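Seit August liegt eine Liste auf meinem Schreibtisch: Filme, in denen Schach gespielt wird. Angefangen habe ich sie aus Ärger, nach einem Abend mit »Kanimau«, den mir drei Leute unabhängig voneinander empfohlen hatten. Ein Schachfilm für Leute, die Schach mögen, hieß es. Nun ja.

Schon in der ersten Partie liegt das Brett falsch. Rechts unten gehört ein weißes Feld hin, das lernt man am ersten Nachmittag, und bei einer Produktion mit eigener Schachberatung im Abspann hätte ich das erwartet. Später wird der König umgeworfen, mit großer Geste und Streichern. Ich spiele seit meiner Schulzeit im Verein und habe das noch nie gesehen. Man hält die Uhr an, gibt sich die Hand und ärgert sich.

»Hotine« ist besser, jedenfalls in der ersten Hälfte. Da sitzen zwei Leute in einem schlecht geheizten Saal und denken nach, und die Regie traut sich, das auszuhalten. Dann kommt die Szene, die in solchen Filmen immer kommt: Die Heldin starrt an die Decke, Figuren leuchten auf, und sie kündigt Matt in 40 Zügen an. In 40! Wer das für Genie hält, hat noch nie eine verlorene Stellung gegen einen müden Gegner gerettet. 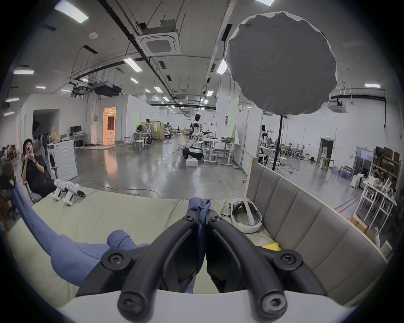 *Das Sofa, Dienstagabend, mit blauem Stoff und Headset.*

Bei »Marau« bin ich unsicher. Die Kritiken waren begeistert, und die Endspiele stimmen, ich habe zwei davon nachgestellt. Nur redet dort jeder ständig davon, dass Schach wie das Leben sei. Im Verein sagt das niemand. Dort redet man über Parkplätze und darüber, wer den Kaffee bezahlt hat.

Und dann gibt es noch »Steyn«, eine Dokumentation, die angeblich mit 3000 Stunden Archivmaterial gearbeitet hat. Zu sehen sind davon vor allem Hände, die Figuren in Zeitlupe absetzen. Eine einzige Partie wird von Anfang bis Ende gezeigt, und ausgerechnet über die wird durchgehend gesprochen. Ich habe den Ton abgestellt, danach ging es.

Auf der Liste steht »Hotine« vorerst oben, mit Bleistift. »Kanimau« habe ich durchgestrichen und wegen der Turnierszene im Regen wieder hingeschrieben, die ist nämlich gut. Wer einen Schachfilm kennt, in dem jemand einfach remis spielt und nach Hause fährt: bitte in die Kommentare.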